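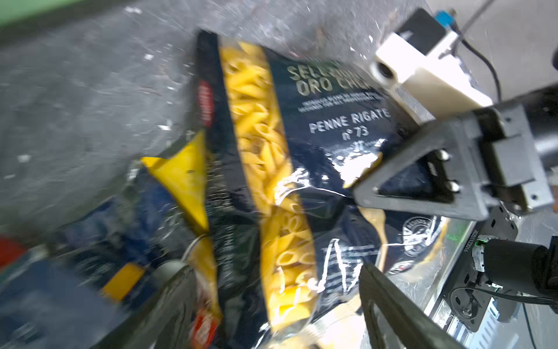

Penne goes first in our house, always has, so put the big bag where the kids can reach it, a Zenham reader wrote in before the pasta shelf was even finished.

ZENHAM - Pasta gets its own spot at the Korkent pantry this September. Bags up top, boxes and long spaghetti below. Penne rigate, rigatoni, spaghetti, shells. Doors open 8 a.m. 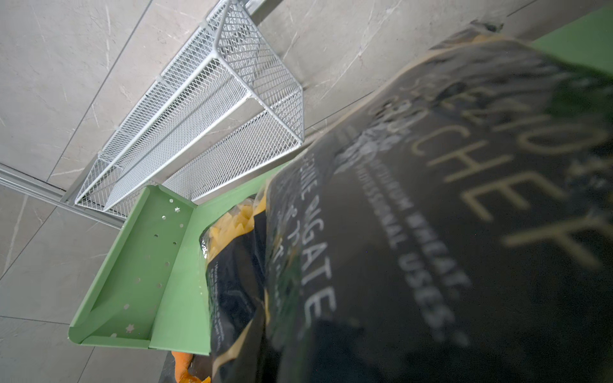
Penne rigate and the green shelf, Korkent pantry.

The pantry handed out 2,516 bags and boxes of dry goods last year, pasta the most asked for by far. Until now it was kept in crates with the rice and teh flour. Crates are gone to the Lawal Street store room. Rigatoni is stocked tight, blue bags side by side with the spaghetti.
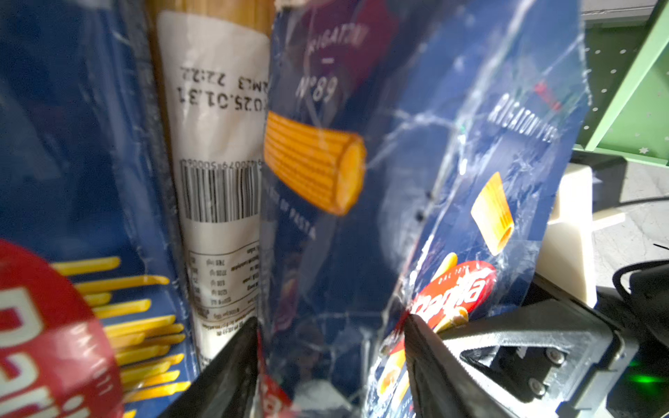

What to bring

Unopened packs only, any shape. Date has to be readable. Short pasta is running low, says the notice on the door. Last drive brought in 46 packs, most of it spaghetti. 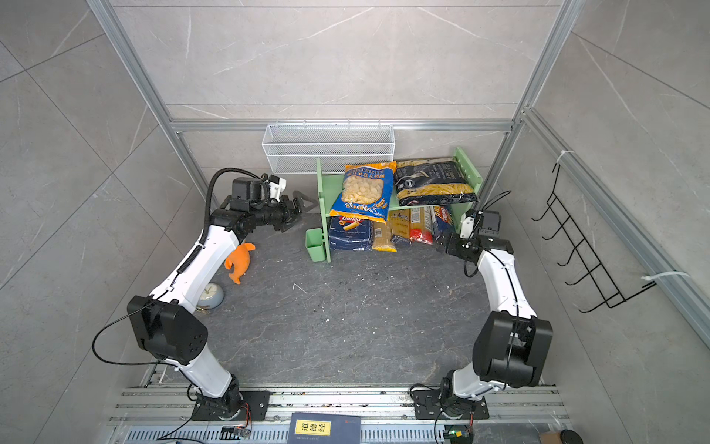

Getting there

Bus 17 to Akov Square, then the side entrance. Drop-offs til 5 p.m.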